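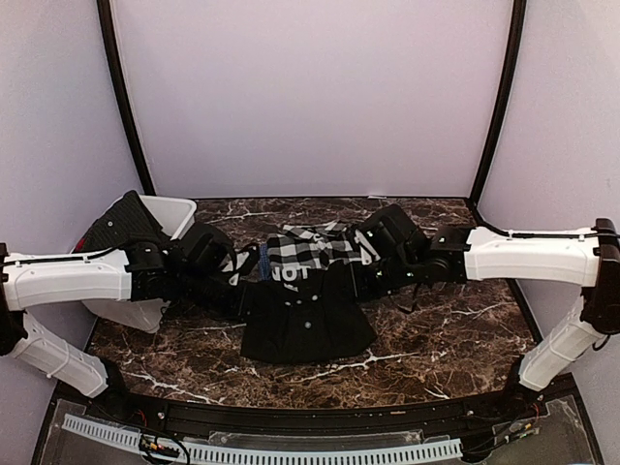 Unit 2: Sorting, Folding and Storing Garments

Waltska College, Department of Household and Textile Services
Prepared by the Textile Services teaching staff
Updated 8th May
24 shares | 2 comments

These notes accompany the second unit of Textile Care, taught in Room 123 at the Cindstead building. Students should read them before the practical session and bring a copy with them. The fiber content and care label material from Unit 1 is assumed throughout and will not be repeated in class.

1. The work surface

Folding is done on a flat, firm table that is larger than the biggest piece in the load. A bed or a padded ironing surface allows the fabric to sink under the hands, and the edges drift out of line as a result. The table is wiped with a damp cloth and dried before any clean garment is placed on it.

Table color deserves some thought. Dark garments on a dark top are difficult to read at the edges, and a hem that has rolled under can easily be missed. Where the table is dark or has a strong pattern, such as veined marble, students should run a hand along each edge of a dark garment before making the first fold. Pale garments on a pale top present the same difficulty. A plain sheet in a contrasting shade may be spread over the table for either kind of load, provided it is pulled tight and does not slide.

2. Handling the pile

Garments are taken from the pile one at a time. Pulling from the bottom drags the upper pieces with it and stretches knitted fabric, particularly at the neck and cuffs. Begin with the piece that lies on top, lift it clear of the others, and check whether a sleeve or strap from another garment has come with it.

Sort before folding. The usual order in this course is:

- pieces to be hung
- pieces to be folded flat
- small items, including socks and cloths
- pieces set aside for mending or a second wash

Any garment that feels damp at the seams or waistband is removed from the load and dried further. Thick seams hold moisture longer than the body of the cloth, and one damp waistband will mark a whole stack.

3. The flat fold

Lay the garment face down with the neck or waistband away from you. Smooth it from the center outward using the flat of the hand. Fingertips leave small ridges in soft jersey, and these will show when the piece is opened.

For a shirt or top, bring one side in toward the center, lay the sleeve back along the fold, and repeat on the other side. The two folded sides should be parallel. The lower edge is then brought up to the neck in two folds or three, depending on the depth of the shelf. For pants, match the legs along the inner seam, pull the crotch point flat, and fold from the hem toward the waist.

The finished piece should be a plain rectangle with its last fold facing the person who will use the shelf. All pieces in a stack face the same way. At Dundgate House, where second-term students complete their placement, stacks that face in mixed directions are returned to the folding table, and the same standard applies in class.

4. Use of the basket

A basket with smooth sides is preferred to one with a rough weave, which can catch on knits and loose threads. The basket stands at the back or to one side of the table, within reach but clear of the area where the garment is being spread. Students who place it directly in front of them tend to fold in a space that is too small.
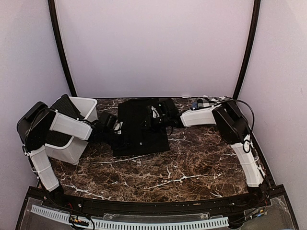 Fabric should not be left hanging over the rim for longer than it takes to sort the load. The rim presses a line into the cloth, and a heavy piece may pull itself to the floor. Anything that has touched the floor is treated as soiled, whatever its appearance.

The same basket is not used for soiled and clean loads unless it has been washed in between. Plastic baskets may be washed with warm water and mild detergent and left upside down to drain. Lined baskets have the lining removed and laundered separately.

5. Small and square pieces

Cloths, napkins and other square pieces are folded in half and then in half again, with the corners matched each time. If the corners do not meet, the piece has usually been pulled out of shape in washing. It can be eased back by hand along the shorter diagonal – gently, and on the flat – before folding is attempted again. Pieces that cannot be squared are stacked separately so that they do not distort the rest.

6. Storage

Stacks are kept low enough that a piece can be drawn from the middle without disturbing those above it. Heavier garments go at the bottom. Freshly laundered pieces are placed beneath the existing stack so that wear is shared evenly across the set.

Preparation for the practical session

Students should bring one long-sleeved top, one pair of pants and two square cloths, all clean and dry. Read the chapter on finishing in the Damasceno workbook and complete the shelf-depth worksheet. The worksheet is handed in at the start of the session. Long hair is tied back, and rings and bracelets that could snag fabric are removed.

Students who missed the practical session in April may make it up in Room 414 by arrangement with the department office.

© Waltska College, Department of Household and Textile Services | Contact the department | Back to top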